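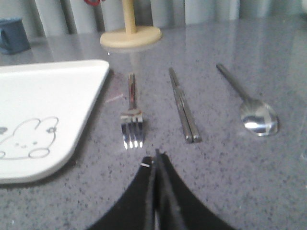 Slide 1: Plate, fork, chopsticks, spoon

Setting the Table at Home: notes for the evening talk, Clitov Public Library, May 21, 2025

Wait for people to get settled with their coffee. Leave the first slide up while they come in, it gives them something to look at and somebody always wants to talk about the bunny.

Good evening, everybody, and thank you for coming out. I was hoping for a handful of you and I see we've had to bring in more chairs, so hello to the folks in the back, and please wave at me if I start to mumble (I do, when I get excited about spoons!).

I want to start with one place setting, laid out on a stone counter in a row. There's a squarish plate with soft corners and a little line drawing of a bunny lying on its side, and then a fork, a pair of metal chopsticks and a spoon. I love this group. If you opened the drawers in most of the homes on my street you'd find some version of it, things from different shops and different years that ended up eating dinner together.

Ask: who here has chopsticks in the same drawer as the forks? Give them time. Let a few people answer out loud.

When I was growing up, my mother kept a laminated card from a magazine inside the cupboard door. Fork on the left, knife on the right with the blade facing in, spoon outside the knife. It was a perfectly good card and I can still see it, gravy stain and all. But there were no chopsticks on it, and when my brother's wife joined the family we had a long and very cheerful argument at the dinner table over where hers should go. In her parents' house the spoon and chopsticks sit together on the right, standing up and down beside the bowl. So that's what we did, and we moved the fork to the left by itself, and it has stayed that way ever since.

Now look at the fork on the slide. The tines are toward us and the handle is pointing away. If you were sitting down to eat on this side of the counter, you'd want to spin it around. Same with a child who's helping: they lay everything down from wherever they happen to be standing. My advice is to send them around to sit in each chair and pretend to pick up the fork. They fix it themselves and they're terribly proud.

(Skip this next bit if we started late.)

A word about metal chopsticks. The ones on the slide are squared off along the sides, and I like that shape because they don't go rolling off across the counter the way my round ones do. They can be slippery with noodles, I'll grant you. My first pair came from Hajji, the little housewares shop by the train station, and I dropped dumplings for a month. They go in my dishwasher basket thick end down, next to the spoons.

And a word about picture plates. Please use them! A friend of mine had a set of 8 with painted birds and kept them wrapped in newspaper for years, and I finally talked her into bringing them out for Sunday soup. A drawing on a plate is a nice thing to find when you get to the bottom of your rice. If you have one with a picture, turn it so it's right side up for the person sitting there. It takes a second and guests do notice.

Pass the basket of sample flatware around now, starting on the left side of the room. Remind them it needs to come back, as the Grolero spoons are my good ones.

While that's going around, try the exercise on your handout. Draw your own table as you set it last night, honest as can be, paper towels and all. Then we'll hear from anyone who feels like sharing, and after that there's cake by the window. The June talk is on folding napkins, and the sign-up sheet is by the door.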